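Review of the Winter Kit, 3/18/22

The sorting of the club clothing held since December is now under way. Members are reminded that items without a name tape will be passed to Doina Gashi.

Each garment is to be held up, checked along the seams and folded lengthways. Red and white items belong to the older Toseritz set and are kept apart from the plain ones.
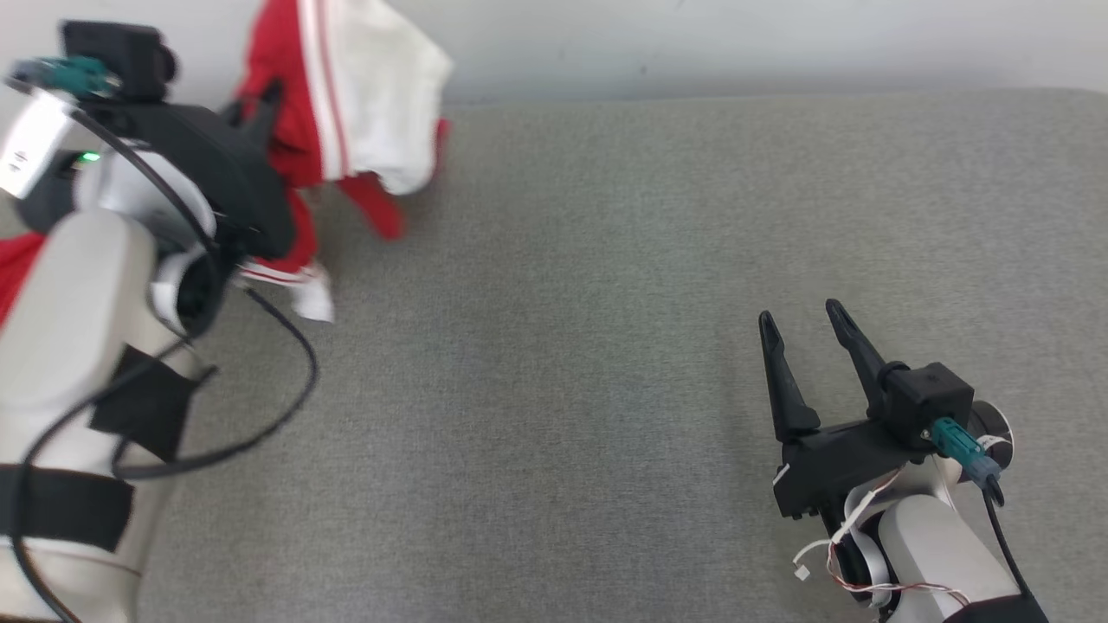 Storage and Returns

Folded clothing is placed in the 36 litre boxes, with zips closed. Returns may be handed to Ilir Hoxha before the next fixture.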